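About Us
Steltora Parcel Services

Steltora runs staffed parcel counters and the back-room shelving behind them. We receive parcels from carriers, assign each one a place, hold it for the collection period, and hand it over or send it back. We do not transport anything ourselves. The company is registered in Brurkcombe, where the first counter opened in a former paint store and where the head office still occupies the upper floor.

What we do

A parcel arriving at a Steltora counter is scanned, checked against the carrier's delivery list and placed on a shelf. The record then carries two pieces of information in addition to the tracking number: the bay and the letter. The bay is one shelving unit. The letter is one position on one shelf of that unit. A clerk looking for a parcel reads the bay and letter from the counter screen, walks to the unit and compares the last digits on the shipping label with those on the screen before taking the parcel down.

Most of what we handle is small: plastic mailers, padded envelopes and cartons that can be carried in one hand. Oversize items are kept on the floor in a marked area and recorded separately. We do not accept perishable goods, live plants or anything that must be stored upright under pressure.

Shelving and fixtures

Our standard unit is a gray metal shelf with a perforated back panel, of the type used in retail stores. The back panel accepts brackets at any height. Small counters often need to change shelf spacing when the mix of parcels shifts from cartons to mailers, and with this type of unit the change can be made by one person before opening time. The units are bought used where possible, mainly from store closures, and are cleaned and checked for level before they go into service. Shelves that do not sit square on their brackets are rejected.

The front edge of the shelf takes a label strip. Position cards are set at the strip, one card to a position, with the letter written by hand in black on a yellow field. The card has a red border and a red arrow that points up to the parcel it belongs to. Printed letters were tried and dropped. The handwritten ones can be replaced at the counter in a minute when a card is bent or lost, and the clerks read them equally well.

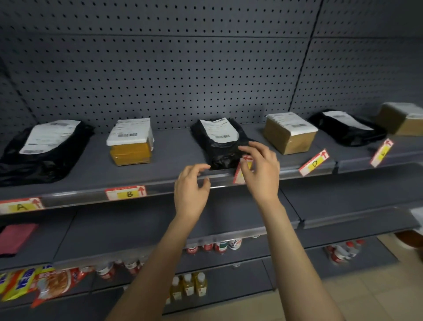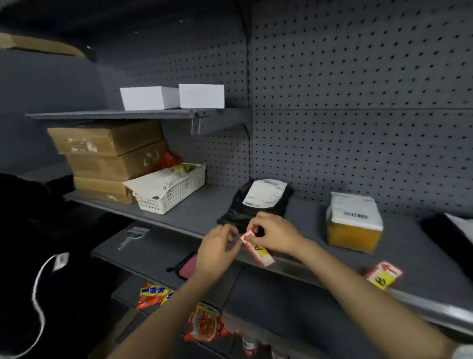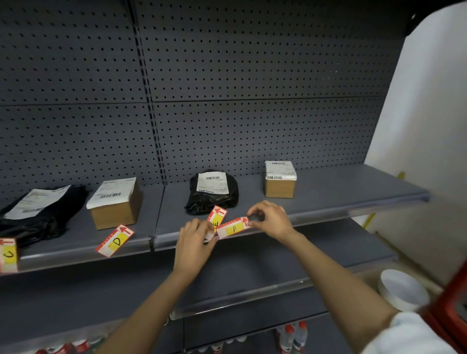

Shelf Labeling and Layout Team, Counter Operations

The team is responsible for everything between the scanner and the customer: unit layout, position cards, label strips, shelf spacing and the written procedures that go with them. It is led by Kirsten Ladefoged, who joined Steltora as a counter clerk and wrote the first version of the layout manual while working the evening shift. The manual is now in its fourth edition. Counters receive it as a ring binder so that single pages can be exchanged.

Layout rules

Letters run from left to right on a shelf. A letter is not skipped, including when a large carton takes up two positions. In that case the carton is recorded under the first letter and the second is blocked in the system until the carton leaves.

A parcel is placed with its shipping label facing up or toward the aisle. Black mailers are laid flat where the width allows. Soft mailers slide, and a mailer that drifts past its card will sooner or later be read as belonging to the next position. For this reason cartons and mailers may be mixed on one shelf, but a soft parcel is never placed on top of another parcel.

Cards are set after the parcels and straightened at the strip with both hands, one at each end. A card that leans or turns is corrected when it is noticed, by whoever notices it. Clips and spare strip are kept at the counter. Cards are not taped to the shelf, as tape residue on the edge prevents the next card from sitting properly.

Empty cartons, bags and baskets used for sorting may share a unit with parcels during restocking. They are not given letters.

Capacity and volume

The counters together hold 3317 lettered positions. A full-size counter is planned for 300 of these, and the smaller ones are adjusted to the room available. The central sorting room in Brurkcombe has 2269 square feet of floor, of which the shelving takes up slightly less than half. In a normal week the network passes around 3000 parcels. The peak comes before the winter holidays, with a second and lower one in August when schools and student residences order supplies.

Parcels not collected within the holding period are returned to the carrier. The period is set by the carrier and appears on the pickup notice. We cannot extend it at the counter.

Partners

Shelf hardware, brackets and replacement back panels are supplied by Krawczyk, who also carry out the yearly load check on units above shoulder height. Position cards and strips come from Lalis, cut to our dimensions. Both have worked with us since the second counter was fitted out. Carrier agreements are handled from head office, and a list of the carriers accepted at a given location is posted at that counter.

Working with us

New clerks begin with two shifts in the sorting room, setting cards and placing parcels, before they are trained on the scanner. No previous experience is required. Applicants should be able to stand for the length of a shift, lift a medium carton to chest height and read small print on shipping labels without difficulty. Open positions are posted at the counters and on the Jobs page.

Stores interested in hosting a counter should have at least one wall free for shelving, a lockable door and a level floor. Please send a floor plan with measurements to head office together with your inquiry. The layout team reviews plans once a month and replies in writing.

Customer questions about a specific parcel should be directed to the counter named on the pickup notice. Head office has no access to the shelves and cannot confirm whether a parcel is in its position.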